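Vuditz thin bin liners, roll of 205
Reviewed by Floor Brouwer

Two stars, and one of those is for the price.

I bought these in April after Suqin Dai at Dendside kept telling me they were as good as the thick ones. I had my doubts. The box says each bag takes up to 6 kilos, and I'd like to know what they put in theirs. Mine gave way at the bottom seam with a few wet tea bags and some potato peel inside.

Opening them is a chore too. The two sides cling together, and you stand there rubbing the top edge between finger and thumb until it gives.

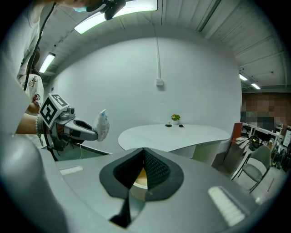 Tearing them off the roll is better, I'll admit. The perforations are clean and I've only ruined one so far. They're fine for paper, packaging and the bathroom bin, where nothing heavy or damp goes in.

For the kitchen I've gone back to Kneath, which cost more and don't leak down my leg on the way to the bins. Sajib uses two Vuditz bags at once, but then you've paid for the thick ones anyway.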